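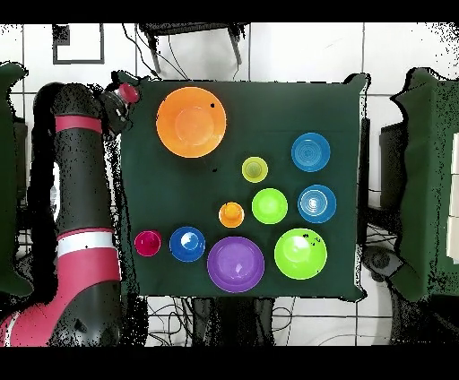
Plastic bowls and cups on the green cloth.

December, 10 a.m. Second glaze batch mixed to the Calimlim recipe, 900 g dry, sieved twice. Still settles too fast. Rehema Mbwambo wants to try a pinch of bentonite before we touch the water.

Test tiles from the Devon clay are on the lower shelf, numbers 1 to 11. Tile 4 crawled at the rim — dust, I think. Refire it with the next load.
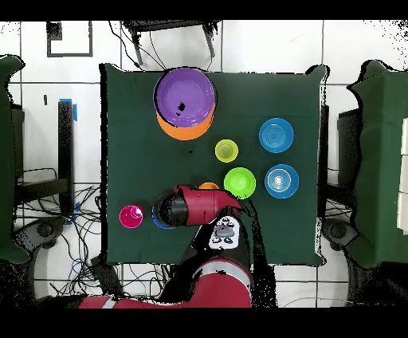 Purple bowl nested in the orange one.

Kiln log: held at 537 on the way down, no dunting this time. Senthil Unnithan has the spare cone packs.

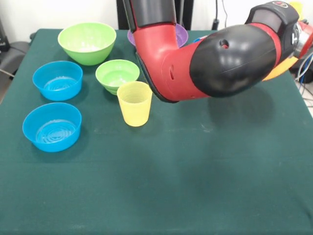 Still to do: order more whiting, relabel the iron oxide, wax the feet on the last tiles.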